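Programs > Responsible Automation > Grantee Reports > Himby Household Handling Practice

Progress Report to the Whitelaw Fund
Himby Household Handling Practice
Submitted by Letay Gashaw, Project Lead
Dec 12, 2025

1. Purpose of the report

This report covers work completed since May under the second phase of the grant. The phase has one main deliverable: a written code of practice for people who record household handling tasks in private homes, for use in training domestic robots. The code is being drafted at Himby and tried out with operators in Plurnport before it is offered to other groups.

2. Status of the code

The draft now contains nine sections. Eight have been through internal review and are in use by operators. The remaining section, on the withdrawal of recordings after a resident changes their mind, is with our legal adviser. We had expected to close it earlier, but the question of what happens to material already passed to a partner took longer to settle than planned.

The section on consent was rewritten during the period. Operators must now obtain agreement for each room separately, and the agreement must be given by every adult who lives at the address. A landlord's permission is not sufficient. Where a household includes children, recording takes place only when they are out of the home.

The section on personal items has also been tightened. Mail, medicine, identity documents and family photographs are to be put away by the resident before work begins. If such an item is found during a session, the operator stops, asks the resident to remove it, and marks the recording for deletion.

3. Recording activity and review

A total of 1,044 recordings were made under the draft code. Reviewers returned 75 of them. The most frequent ground for return was an incomplete task log, followed by missing consent for an adjoining room that came into view through an open door. All returned recordings were either corrected or removed from the store.

4. Soft goods and bedrooms

Work with cloth, clothing and bedding raised points that the first draft did not address. Bedrooms are more private than kitchens, and residents asked more questions about them. The draft now requires that the operator agree with the resident beforehand on which fabrics may be handled, and that nothing be taken from a drawer or closet without the resident present.

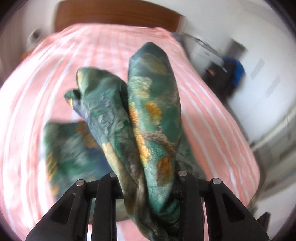 Operators are further instructed to keep the fingers of the gripper clear of buttons, zippers and loose threads, and to release a fabric at once if it catches. Any damage is to be entered in the log the same day, however slight. Rendum has agreed to review this section against its own handling rules and will send written comments.

5. Next steps and request

We intend to complete the withdrawal section, incorporate the comments received, and prepare a short operator checklist. The budget remains within the approved total. We request the Fund's approval to move the unspent travel allowance to translation of the consent form, which several Plurnport households have asked to read in their first language.

Related reports
Himby: Phase One Closing Report
Consent in Shared Homes: Working Note
Plurnport Operator Training Outline

Contact the Whitelaw Fund | Copyright Whitelaw Fund | Back to top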